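Apprendre par le poignet

Chez Avberg, dans l'atelier où se prépare le projet Mushi, on ne programme presque plus. On montre ! Une personne s'assoit, prend en main un petit bras de commande, et l'autre bras, celui qui travaille, reproduit ses mouvements avec un retard à peine sensible. Tout est enregistré, la position des articulations comme les images, et c'est cette matière qui servira ensuite à l'apprentissage.

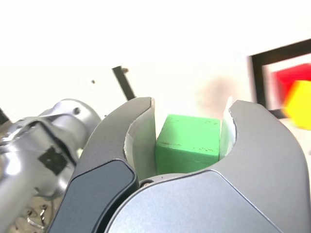

La téléopération demande un doigté qu'on n'imagine pas avant d'avoir essayé. Ma première demi-heure a été calamiteuse : je serrais trop tôt, je remontais trop vite, et mon épaule partait en l'air toute seule. Il faut oublier sa propre main et penser avec celle de la machine, deux doigts gris et courbes garnis de blanc à l'intérieur, entre lesquels un cube vert tout écaillé vient se caler. Quand la prise est bonne, on le sent presque (alors qu'aucun retour d'effort n'arrive jusqu'à la poignée, c'est très étrange) et on a envie de recommencer aussitôt.

Recommencer, ça tombe bien, c'est le principe. Mushi compte déjà 3 394 démonstrations et l'équipe en vise 4 000 d'ici novembre. Les séances durent deux heures, pas davantage, parce qu'un opérateur fatigué enseigne sa fatigue. Les hésitations, en revanche, on les garde volontiers : une approche ratée puis corrigée apprend au modèle comment se tirer d'affaire.

Ce qui m'a passionné, c'est le choix du décor. Un cadre noir sur une surface blanche, des blocs rouge, jaune et vert : de quoi composer une foule de situations, y compris celles où les pièces se masquent l'une l'autre et où il faut choisir par quel côté arriver.

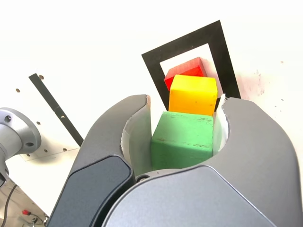 La main avant le code

L'autre école, c'est le guidage direct : on attrape le bras lui-même et on l'emmène là où il doit aller. Nirnell, le logiciel maison, accepte les deux méthodes. La seconde est plus intuitive, un débutant s'y met en sept minutes, mais les doigts du démonstrateur entrent dans le champ des caméras et il faut trier. À Bruvum, le second site d'Avberg, on s'en sert surtout pour les trajectoires longues.

Je suis reparti à la nuit tombée, le poignet raide, avec l'envie très nette d'y retourner.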